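4.2 Helligkeit der Tischfläche und Wahl des Arbeitsplatzes

Die im vorangegangenen Abschnitt beschriebenen Nutzungsprofile legen nahe, dass die Platzwahl in öffentlichen Lesesälen stärker von den Lichtverhältnissen am Tisch bestimmt wird als von der Entfernung zu den Regalen. Die Auswertung der Befragung in den Häusern Bitow und Grutness stützt diese Annahme. Von den 64 Personen, die den vollständigen Fragebogen zurückgaben, nannten 50 die Beleuchtung als einen der Gründe für ihre Platzwahl. Die Nähe zu einer Steckdose wurde ebenfalls häufig angeführt, allerdings überwiegend von Befragten, die sich länger als einen halben Tag im Haus aufhielten.

Unter dem Begriff der Lichtverhältnisse wurden in den freien Antworten sehr unterschiedliche Sachverhalte zusammengefasst. Ein Teil der Befragten bezog sich auf das Tageslicht und den Blick nach außen, ein anderer auf die Leselampe, ein dritter auf die Tischfläche selbst. Letztere wird in der bibliotheksbaulichen Literatur zumeist nur am Rande behandelt und dort in erster Linie unter dem Gesichtspunkt der Pflege und der Haltbarkeit. Für das Lesen auf Papier ist sie jedoch von erheblicher Bedeutung, da sie neben der Buchseite den größten Teil des Gesichtsfeldes einnimmt. Ein starker Helligkeitssprung zwischen Seite und Umgebung wurde in Bitow, wo dunkel gebeizte Tische aus der Erstausstattung erhalten sind, mehrfach als ermüdend bezeichnet.

Helle, matte Flächen mildern diesen Sprung. Sie verhalten sich zugleich empfindlicher gegenüber Verschattungen, die auf dunklem Grund kaum auffallen. Schon bei weichem Licht zeichnen sich auf einer weißgrauen Platte breite Zonen geringerer Helligkeit ab, deren Ränder ohne erkennbare Grenze verlaufen (Abbildung 6).

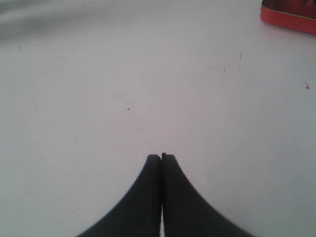
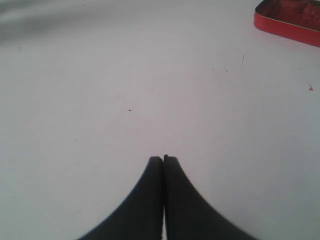 Abbildung 6: Helle Arbeitsfläche in zwei Aufnahmen. In der ersten liegt im oberen linken Bereich eine weich auslaufende Verschattung.

Für die Planung ergibt sich daraus die Frage, ob solche Zonen von den Nutzenden überhaupt als störend empfunden werden. Die Antworten aus Grutness, wo der Lesesaal vollständig mit hellen Tischen ausgestattet ist, fallen in dieser Hinsicht uneinheitlich aus. Verschattungen am Rand der Tischfläche wurden selten erwähnt. Kritisch beurteilt wurden dagegen Schatten, die sich mit der Bewegung des eigenen Oberkörpers oder der schreibenden Hand verändern. Diese Beanstandungen betreffen vor allem die Plätze unter den quer zur Blickrichtung angeordneten Leuchtenbändern. An den Fensterplätzen derselben Tischreihe traten sie nur in den Abendstunden auf, wenn das seitliche Tageslicht fehlt.

Zum Vergleich wurden die Unterlagen zur Umgestaltung des Lesesaals in Wavham herangezogen. Dort waren die Tischplatten gegen hellere ausgetauscht worden, ohne dass die Anordnung der Leuchten verändert wurde. Die von der Hausleitung geführten Belegungslisten zeigen für die Wintermonate eine deutliche Verlagerung von den Mittelplätzen zu den Wandplätzen. Ein ursächlicher Zusammenhang mit dem Austausch lässt sich hieraus nicht ableiten, zumal im selben Zeitraum die Garderobe verlegt wurde und sich damit die Laufwege im Saal änderten. Die Beobachtung deckt sich indessen mit den Angaben aus Grutness und wird in Abschnitt 5 erneut aufgegriffen.

Einschränkend ist auf die Zusammensetzung der Stichprobe hinzuweisen. Das Durchschnittsalter der Befragten in Bitow lag bei 62 Jahren und damit erheblich über dem der Vergleichsgruppe. Mit zunehmendem Alter steigen der Lichtbedarf und die Blendempfindlichkeit, sodass die dort geäußerte Ablehnung dunkler Tischflächen nicht ohne Weiteres auf andere Nutzergruppen übertragen werden kann. Ferner wurde nicht getrennt erfasst, ob überwiegend auf Papier oder am Bildschirm gelesen wurde. Bei der Arbeit am Bildschirm kann eine sehr helle Tischfläche ihrerseits als unangenehm empfunden werden; drei Befragte in Grutness gaben an, aus diesem Grund eine Schreibunterlage mitzubringen.

Für die Bewertung der Entwurfsvarianten im Projekt Mao wird die Tischfläche daher gemeinsam mit der Leuchtenanordnung betrachtet. Die Varianten A und B unterscheiden sich in beiden Merkmalen und werden im Folgenden zunächst anhand der Winterbelegung beurteilt.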